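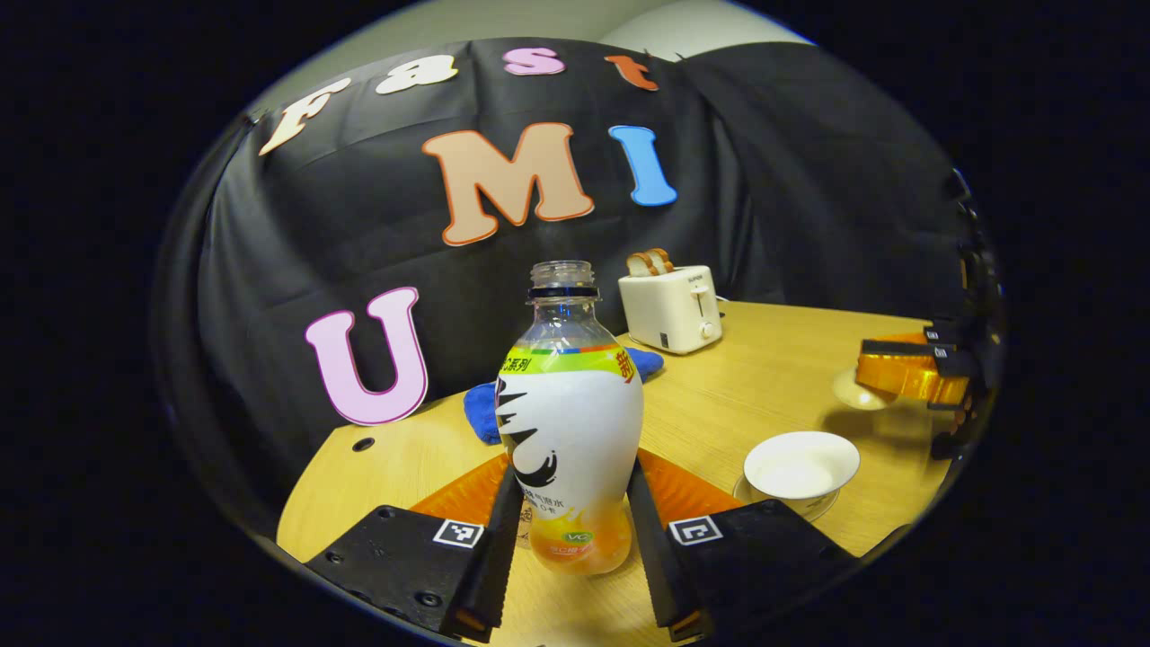 Mounir Amrani
Press officer, Flemstead Refill Kitchen

FLEMSTEAD KITCHEN TO TAKE DRINK BOTTLES FROM APRIL

Flemstead Refill Kitchen will accept clear plastic drink bottles at its Pemercombe counter from April. Any shape, any label, any language on it. Imported ones welcome - the tall printed sort too.

Caps off please and kept seperate. Labels can stay on, we deal with those. Give them a rinse at home and leave them upright on the table by the toaster. Cloths are provided for drips.

A trial run took in 2,171 bottles from 166 households. Target for the first month is 600.

"People were bringing them in anyway," said Abelardo Bedoya, kitchen manager. "We had no where to put them. Now we have a table."

Clean bottles go out again filled with squash or washing up liquid, 69p each. Split or badly squashed ones go to Liyanage for recycling.

No glass, no cans. Milk bottles still go to the back door as before.

Press enquiries to Mounir Amrani at the kitchen, mornings best.

ENDS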